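Jaqueta esportiva Punach - coleção de outubro

A gente esperou bastante por esta jaqueta, e agora que ela chegou à loja dá até vontade de guardar uma para cada pessoa da equipe! A Punach é o modelo que Roksolana Marchuk desenhou para a Stoyanova pensando nos agasalhos de corrida dos anos setenta, com gola alta, zíper inteiro e aquela faixa lateral que desce do ombro até a barra - só que num corte mais solto, gostoso de usar com saia, com alfaiataria ou com o jeans de sempre.

O tecido é uma malha encorpada da Grinico, macia por dentro e com um brilho bem discreto por fora. Tem 2 bolsos com zíper (cabe o celular, cabe a carteira, cabe o batom) e punhos canelados que ficam no lugar quando se arregaça a manga.

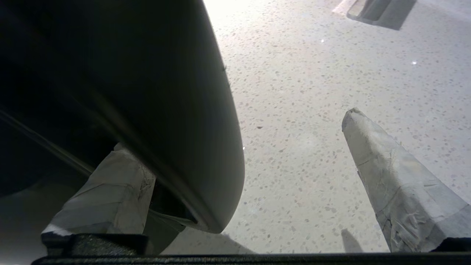

Tamanhos e caimento

Vai do PP ao GG. A modelagem é ampla, então quem prefere a jaqueta mais rente ao corpo pode pedir um número a menos sem medo. Vasylyna Nazarenko, nossa modelista, costuma usar M em camisas e ficou com a P.

Cores: vinho, verde-garrafa e creme.
Preço: R$ 1.698
Calça do conjunto, vendida à parte: R$ 900

Para lavar, vire do avesso, feche o zíper e use água fria, sempre no ciclo delicado. Seque à sombra, na horizontal, e deixe o ferro bem longe da faixa lateral - ela é aplicada a quente e não gosta nada de calor depois disso.

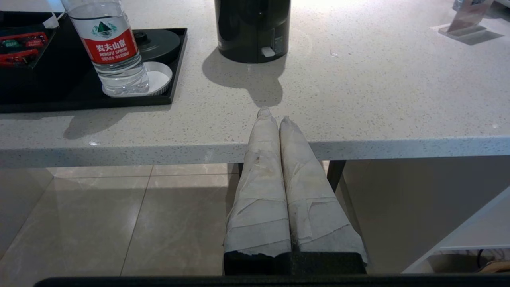 A calça pode ser trocada separadamente se só ela não servir?

Pode ser trocada, sim, desde que esteja com a etiqueta e sem uso. A jaqueta fica com você e a troca é feita apenas da calça, pelo tamanho que houver na mesma cor.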